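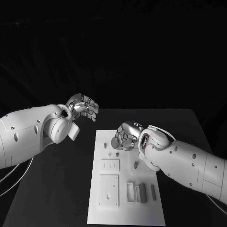
The Bretville Public Library will change its borrowing rules in April. This thread sets out the main points for cardholders. (1/10)

Overdue fines on books, magazines and audiobooks will end. Balances now on file will be cleared overnight, and cardholders do not need to call or visit. (2/10)

Charges for lost items will stay in place. An item is treated as lost 30 days after its due date. If it comes back in good condition, the charge is removed in full. (3/10)

A review of accounts found 3,000 cards blocked over unpaid fines. Of these, 300 belong to children under 12. All will be usable again when the new rules take effect.
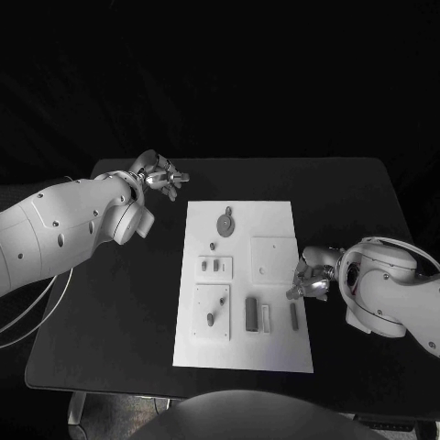
Two robot hands on either side of a white sheet of small parts. (4/10)

Loan periods are not changing. Books go out for three weeks and may be renewed twice, unless another reader has placed a hold. New releases remain at one week with no renewals. (5/10)

"Families told us they had stopped coming in over a few dollars," said Roxana Lazăr, head of circulation. "We would like to see them at the desk again." (6/10) 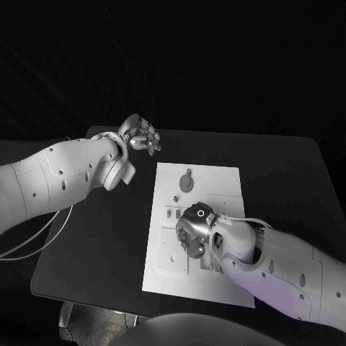 Holds will be filled in the order received at both the Bretville and Corton branches. Readers may choose either branch for pickup, and items will be kept on the shelf for seven days. Children's services will also add titles to the spring reading list. The full list is available at the front desk. (7/10)

The Corton branch will open at 10 a.m. during the changeover so that staff can update records. Evening hours are unchanged. The book drop on the parking lot side will stay open at all times - please do not leave items on the steps when it is full.

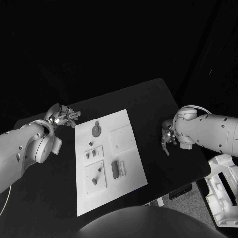

Bags of returns may be handed to staff at either entrance once the doors are open. (8/10)

Interlibrary loans are covered by separate terms. Items borrowed from Munedau may still carry a late charge set by the lending library, and that charge will be passed on to the cardholder. (9/10)

Questions about an account may be sent to Kadir Keskin in the circulation office. Please include your card number and the name of your home branch. (10/10)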